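Notebook entry, September
Ponville shared workshop, bench 2
Project: Wuditz sorting cell
Entered by: Saulius Mägi

Work resumed at 14:20 following replacement of the shoulder cable tie. The purpose of the session was to confirm that the bin positions stored under program 1506 remain valid after the bench was moved. The front bin was re-referenced from its near left corner. The offset came to 2 mm in X and nothing measurable in Y. The stored values were corrected and the previous file retained.

Approach speed was held at 620 for all trials, with the dwell at 1000 ms before closing. The Van Beek controller accepted both settings without a fault.

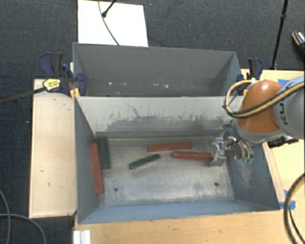 Front bin with red and green blocks, gripper at the right side. Clamps fitted where the bins meet.

The block leaning along the left wall remains the difficult case. The planner proposes a vertical grasp, and one finger would then have to pass between the block and the wall. Members using the cell are asked to leave wall grasps disabled until the clearance check has been rewritten.

Clamp tightness is to be checked before each session — the rear bin shifted once last month and the offsets were lost.

Outstanding:
Clearance check for wall grasps (S.M.)
Spare finger pads, to be ordered from Indmont
Copy of corrected offsets to the shared drive

Power off at 17:05. Air line closed.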